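Lurnico Opens Orders for Palow Two-Arm Tabletop Sorting Kit

BROLDALE, 2018-08-12 – Lurnico today opened orders for Palow, a two-arm kit for sorting and putting away mixed small items on a tabletop. The kit is meant for labs, training centers and small packing operations that handle many kinds of objects in low numbers.

Palow ships with two arms, 2 parallel grippers, a head camera, a small camera for the wrist, a controller and the Ladefoged software package. Buyers supply the table and a standard wall outlet. Setup does not require a safety cage when the arms are run at the default speed, although each site must complete its own risk check before first use.

The grippers are built for items that differ in shape and stiffness. Grip force is set per object in the software, so a soft item and a hard one can be handled in the same job without changing fingertips.
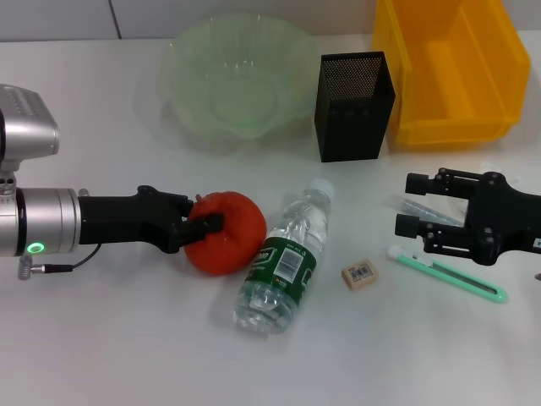

Palow at a white work table, with one gripper closed on a soft red tomato-shaped object.

Jobs are set up by showing the system the items and naming a place for each one. An operator can put fruit in a bowl, pens in a holder and loose items in a bin, then save that layout and call it up again later. Ladefoged stores up to 25 layouts on the controller. More can be kept on a network drive.

The head camera covers the whole table and is used to find items and plan the order of picks. The wrist camera takes over for the last part of the reach. Thin items such as markers and pens are the main use for it, as they lie close to the surface and leave little room for error. Both views are shown live on the operator screen and can be recorded with the arm positions for later review.

Containers do not need to be special parts. Mesh holders, plastic bins and see-through bowls can all be entered as drop-off points. Lurnico recommends a plain, light-colored table and even lighting for best results with clear or translucent items.

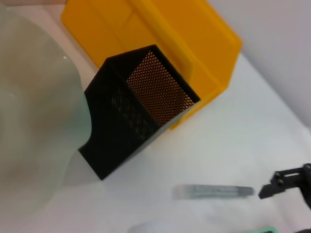 Software and Updates

Ladefoged runs on the supplied controller and is opened from a web browser on the same network. No programming is needed for basic jobs. A scripting interface is included for users who want to write their own routines or connect the kit to other equipment.

The two arms can work on separate items or share one job. The software keeps track of where each arm is and holds one back if their paths would cross. Either gripper can be assigned to one side of the table – a useful setting for layouts where all the containers stand at one end.
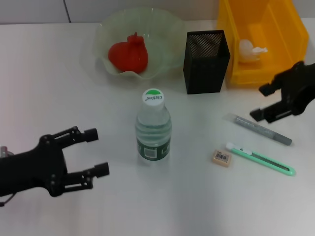
Updates are free for 3 years from the date of purchase. After that, customers may keep using their current version at no charge or pay for a yearly update plan.

Price and Availability

Palow is sold as a complete kit under order number 1896. Replacement fingertips, cables and camera mounts are sold separately. Orders placed in August include remote setup help and one operator training session. Kits ship from the Broldale warehouse.

Pricing and a full parts list are available on request from the Lurnico sales office.

About Lurnico

Lurnico designs and sells tabletop automation equipment for research, training and light industry. The company is based in Broldale.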